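Workshop Builds > Grippers and arms > Hand-held pair for cloth work, build thread

Posted by Riviere
12 December 2018

I said in the July thread that I'd write up the hand-held grippers once both of them closed properly. They do now, so this is the write-up.

The idea is a pair you hold and work yourself, one in each hand, with the same jaws that will later go on the arm. I wanted to find out what the jaws can and can't do with cloth before I spend any money on motors. Black plastic for most of it, two fingers each, and a cable coming off each one to the logging box. Full travel of the jaws is 100 mm.

The test I keep going back to is a cloth and a basket. The cloth hangs over the rim, one gripper takes the edge, the other comes in to help. I can do it bare-handed without thinking. With the grippers it took me most of a Saturday to get tidy.

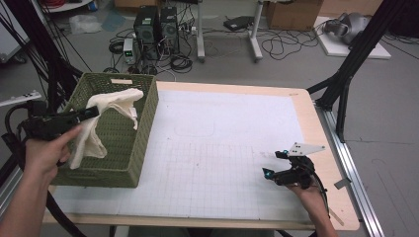 Left gripper on the edge of the cloth, right one waiting its turn.

What I've learned so far: the cables matter more than I expected. If they pull sideways on the wrist you start correcting for it, and then the log shows the correction as well as the movement. I've added 246 mm of slack on each side and it's better.

Total spend so far is 122 euros, not counting the table, which we had.

Reply from sorkia_bench

Good to see this finished. Which mat is that? I've been using plain white card and I can't judge distance on it at all.

Reply from Riviere

Just a printed grid. I don't measure from it, but it does help to see where the cloth ended up between one go and the next.

Reply from Arkley

I'm going to disagree with the approach a bit. If you practise by hand you get good at it by hand. Your wrist does things the arm won't be able to do. I built a hand-held version two years ago, got lovely results, put the same jaws on the arm and it dropped every second cloth. I'd go straight to motors and accept that the first month will be bad.

Reply from Riviere

Fair point about the wrist. But if I can't pick up an edge with my own hand behind the jaws, no motor is going to do it either. I'd like to rule that out first.

Reply from Ginette Pruvost

I'm with Riviere on this. Arkley, did your old jaws have pads, or was it bare plastic? Bare plastic slides on anything thin. We had the same dropping problem at our workshop and it went away with softer pads – nothing to do with the wrist.

Reply from Arkley

Bare plastic with tape on. All right, that may have been part of it. I still think the wrist was most of it.

Reply from Pascal Tanguy

Could we see the jaws from close up? I'm trying to work out how the linkage goes together. Is it plates and pins, or did you print each arm in one piece?

Reply from Riviere

Layered plates with pins through, and brass bushings in the pivot holes. My first set had no bushings and the holes went oval within 7 evenings of use. The teal parts are the joints where the fingers meet the arms. The fingers each have two holes for fixing and grey pads on the inside faces, so Ginette's question is covered for this pair.

The jaws lean in very slightly so that the tips come together first. With a crinkly cloth like the cream one I think you want that. If the faces meet flat they push the fold away.
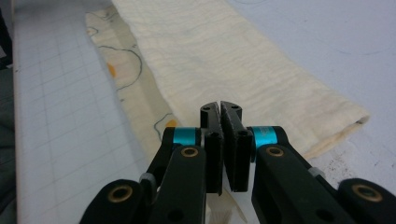
Reply from Pascal Tanguy

Thanks, that answers it. I'd printed mine in one piece and they flex. Where did you get the bushings?

Reply from Riviere

Stelel, in a mixed bag. Measure them before you drill, mine weren't all the same.

Reply from sorkia_bench

Have you tried it on anything stiffer than that cream cloth? A tea towel that's been through the wash a lot is a different animal. Mine springs back as soon as I let go.

Reply from Riviere

Not properly. Tea towels are next, then a pillowcase. I'll put the plate drawings up when I've corrected the hole spacing on the left arm.

Reply from Arkley

Post the logs as well if you can. I'd like to compare the wrist angles with what my arm can reach.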